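Packing & Presentation, evening group
Week 6 notes: round things, molded trays, and what goes wrong between them
C. Mahuika, Vamville

Rushed these out before the weekend so forgive the state of them. Slides go up on Plindby when I get to it, probably Sunday. Bring your own notes from week 5 (soft wrap), we'll need the bit on friction.

1. Where we got to

Boxes in boxes: easy. Flat sides, flat sides, fill the gap. You all did the shoe box job fine. The Doolan exercise was messier, mostly people filling the top and forgetting underneath. Fill from the bottom up. Always.

Tonight: anything with a curved wall. Bottles, canisters, lamps, speakers, vases, tubs. Then the molded plastic tray, which is how most of these things travel once there's a budget.

2. Cylinders

Words first, so we're all saying the same thing:

Shaft = the main straight part.
Foot = whatever it stands on. May be same width as shaft, wider, narrower.
Shoulder = where the top narrows, if it does.
Lip = top edge.
Widest point = measure this. Not the shaft. Repeat, not the shaft. 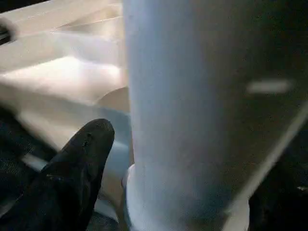 Widest point catches people every single term. You put the tape round the middle because the middle is where your hands are, you order the sleeve to that size, and it goes down lovely for most of the length and then stops dead. A wider foot is the usual culprit. With a blue-gray shaft and a white ring at the bottom like this one, the ring flares out only slightly, so it's easy to read it as a color change and miss that it is a size change too. Run a finger down the side. If your finger bumps, measure again at the bump.

Second thing about matte pale surfaces. They shade off gradually around the curve and you lose the edge. Judging the gap between wall and item by eye is unreliable, use a strip of card as a feeler. Card slides in and drags a little = about right. Card falls through = too loose. Card won't go = you're going to scuff it.

Scuffs: matte shows rub marks as shiny patches. Gloss shows them as dull patches. Either way customer sees it. Tissue sleeve between item and anything hard, no tape on the item itself.

Pressure: a cylinder takes load well end to end (mostly), badly from the side. So stand it up if you can. If it has to lie down, support along the lenght and not just at two points.

Question from last week, do you clamp on the foot? If the foot is a separate part, no. You don't know how it's fixed on. Support under it, hold by the shaft.

3. Molded trays

Thin plastic, formed over a mold. Also called inserts, nests, cradles, depends who you're talking to. The supplier catalog (Skokano) says "nest" throughout so that's what the order form says too. Same thing.

What to look for when you pick one up:

Ribs and folded walls. These are the strength. A flat sheet this thin flops about, put angles in it and it stands. When a tray feels weak look for the longest run of flat with no fold in it.

Hollows. Curved ones for curved things. A half round hollow holds a cylinder on its side, stops it rolling, and leaves the top half clear to lift out. Depth matters: less than a third of the diameter and it rolls out when the box tips.

Ledges and steps. Something rests here, or the lid does. Check which before you fill it!! Last term a whole table packed cables on the lid ledge and then couldn't shut the box.

Partitions. Keep part A off part B. A partition crossing a hollow usually means a two-part shape goes there, or the designer wanted a stop at the end. Try the piece both ways around.
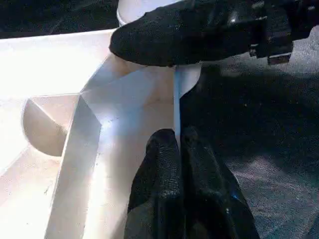

Draft angle. Walls lean a bit so the tray comes off the mold. Means the hollow is wider at the top than at the bottom. So if the item is snug at the top it'll be jammed lower down. Measure the hollow at the bottom. Same lesson as the foot really, measure where it's tight.

Finger room. Leave somewhere to get a finger in on at least one side. Otherwise people turn the whole tray over and shake it.

White and off-white trays under the bench lamps: glare hides the shape. You can't see cracks on the bright side. Tilt it, or turn the lamp away and look at the shadows in the recesses. Cracks start in the sharp corners, where the walls meet.

4. When is a tray worth it

Rough numbers for discussion, made up for class, don't quote them:

18 items: no. Cut card by hand.
Some 2000 items: yes, get a quote.
In between: argue about it. We'll do this in pairs.

Things to weigh up: tooling cost up front, storage (trays stack inside each other, card lies flat), whether the product will change shape next year, whether customers can recycle it where they live.

5. Bench task, 30 minutes

Every pair gets one round item and one tray that was not made for it.

a. Find widest point, write it down with the height it occurs at.
b. Measure the tray hollow, top and bottom.
c. Decide: fits, fits with a sleeve, doesn't fit.
d. If it doesn't, fix it using card and tissue only. No foam tonight.
e. Box, close, tip on each side, open, look. Did it move. Where did it touch.

The outer boxes are 177 mm deep inside. Tall item won't stand, don't force it, lay it down and support it properly.

Write up is one page, a sketch is fine and prefered to a long paragraph. Label the parts with the words from section 2.

6. For next week (the October break comes after that)

Find one molded tray at home, from a toy or a razor or whatever. Bring it. Mark in pen every face that touched the product, and every face that touched the box. What's left over is there for stiffness or for fingers, tell me which.

Anyone who missed week 4 see me before class, the knife safety sheet still needs signing.

Coralie Mahuika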